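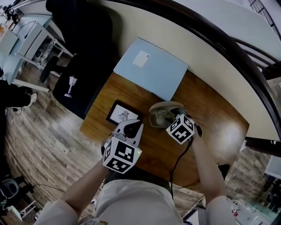
I've been doing track days long enough that my garage has turned into a little pit lane, so I figured I'd write down the workshop stuff that saves me the most grief the week before an event.

Start with the torque wrench. Wind it back to its lowest setting when you put it away! I left mine cranked up all winter once and didn't trust it again until I'd had it checked. And mark your lug nuts with a paint pen after you torque them, so you can walk around the car between sessions and see if anything has moved.

Brake fluid next. I buy the small bottles, even though the big one is cheaper, and I write the date on the cap with a marker the minute I open it. Anything left over from last season goes to the recycling place. If you're bleeding all four corners, a piece of clear hose pushed onto the nipple and an old jelly jar work fine (drill the lid so the hose stays put).

For pad dust on the floor, wipe it up with a damp rag. Sweeping just sends it into the air and onto your coffee.

My numbers go on masking tape because the magnets flew off at Flallow, both of them, somewhere past the second corner. I'm car 111 this year, which is wonderfully easy to cut out. Pull the tape off while the door is still warm from the sun and it comes away clean.

Oh, and pack the tire gauge last, right on top of the helmet bag. I drove all the way to Flustthorpe in December without mine and had to borrow one all day.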